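Skevititz Room Notes
Data card and README for the artificial flowers and table decor set
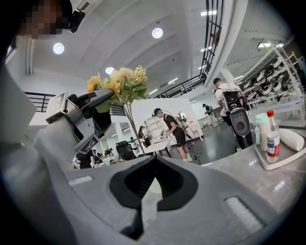 Gaete Desum
Maintainer, room notes and labels

Last edited 7/14/25

What this is

A set of 2,323 short written notes about decoration in shared work rooms, with labels. Most of the notes are about artificial flowers, because that is what people put on tables when they want a room to look cared for and don't want to water anything. The rest cover the things near the flowers: tables, partitions, shelving, railings, ceiling lights.

I took this set over in February from the Clurkholm project, which had made some large claims for it. I have kept the notes and dropped most of the claims. If you came looking for proof that a bunch of yellow flowers makes people happier at a white table, you won't find it in these files.

Why it exists

Clurkholm wanted to know whether small decor changes how a room gets described by the people who use it. That is a fair question. The way they asked it was less fair. The first form had a box for "What do you like about the flowers?" and no box for not liking them. I rewrote the form. Notes from the old form are marked old_form = yes and I would leave them out of anything that measures opinion.

What's in a note

note_id: a number. Gaps are notes I removed.
item: the thing being written about, in plain words (flowers, table, partition, shelf, railing, light).
real_or_fake: only used for plants. Values are real, artificial, can't tell.
color: main color, one word where one word will do.
where: on a table, on the floor, on a wall, hanging, other.
behind: what stands behind the item from where the writer was. Often a white partition board, which matters more than you'd expect for yellow flowers and hardly at all for white ones.
text: the note itself, spelling left alone.
old_form: yes or no.

Things I would not trust

The can't tell value. Some writers used it for anything they hadn't walked up to. Others never used it, and I doubt they were all that good at spotting silk from across a room.

Color under strip lights. Rooms with a mix of round ceiling lights and long fixtures give you notes where the same stems are "yellow," "gold" and "kind of green." I merged gold into yellow. I left the greens, most of which turned out to be about the leaves.

The word "stand." Clurkholm used it for a vase, for a thin stem reaching down to the table, and for a piece of furniture. I fixed 86 of these by hand and then stopped. Search the text field before you count stands.

Anything about mood. Writers who had just been asked to look at flowers wrote that they noticed the flowers. I don't think this is a finding.

Notes on the kinds of rooms

The set leans heavily toward white rooms. White tables, white partitions, white shelving, and in one case a white arched ceiling with ribbed panels, set against black stair railings. In rooms like that a bunch of yellow flowers is close to the only warm color going, so of course it gets written about. There are 16 rooms in all, and only 2 of them have wood or brick in any amount. I would be careful about saying what flowers do in a brown room on the strength of that.

People standing at the tables are rarely mentioned in the notes, even when they were busy there. The form asked about things. If your question is whether decor gets in the way of work, the set is close to useless, and I say that having been asked three times.

How the labels were made

One pass by the writer, one pass by me. Where we disagreed I went with the writer on where and with myself on color. There was no third reader, so please don't quote an agreement score. The one in the old README was worked out on the item field alone, which is the easy one. It takes very little skill to agree that a table is a table.

Using it

The notes come as one comma-separated file, notes.csv, with the field names in the first row. Text is in quotes. A few notes have line breaks inside the quotes and will upset a careless reader, so check your row count against the total at the top of this page before you do anything else.

To get the cleaner part of the set, keep rows where old_form is no and real_or_fake is not can't tell. That drops a lot of rows. I still think it's the only part worth a chart.

Good uses: practice with short messy text, looking at how people name everyday objects, testing a color merge.
Poor uses: picking decor for an office, saying anything about plants in general, telling a landlord that fake flowers pay for themselves.

Known problems

Shelf notes don't always say what was on the shelf. "Round things in rows" is a real entry and I have left it in.
"Walkway" and "balcony" are both used for raised floors with a railing. Not merged yet.
Dust is mentioned far less than I believe it should be, given how many of these stems are artificial.
The old file name had a space at the end. If your script still looks for it, change the script.

Corrections

Send the note_id, the field and what you think it should say. A reason helps when it's about color. I won't add new notes until the walkway and balcony question is settled.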